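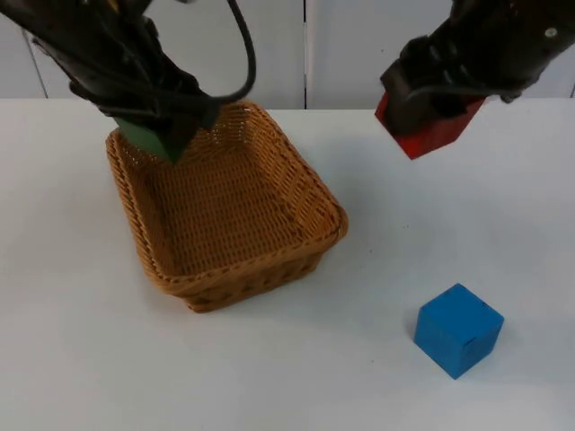
Tidying up has had rather less attention in studies of play than the playing itself, and we came to think of this as a pity, for it was at clearing-away time that families in Skitetstead had the most to tell us. Painted blocks and a wicker basket came up again and again in our talks - very much the sort of thing set out in Figure 3, with the blue cube still on the white tabletop and the green block just going in at the back corner of the basket. Parents spoke fondly of that last block left out, and of how long it could stay there.
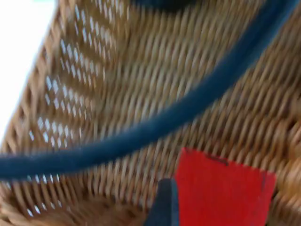 Of the 50 households who kept a diary for us through September, a good many wrote about the basket itself more warmly than about the toys. It was liked for being light, for being kind to fingers, and for looking pleasant enough to stay in the sitting room once the children were in bed. Lidded boxes were felt to be a bit of a nuisance by comparison.

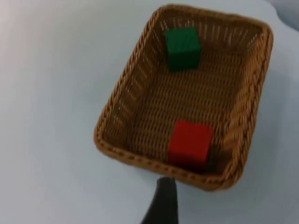

Figure 3. Small blocks and a wicker basket with a braided rim. Photographs: Áine Horgan.

We would not want to make too much of one kind of container, of course, and nine of the families had no basket at all and managed very happily with a drawer - a point we come back to in Section 5.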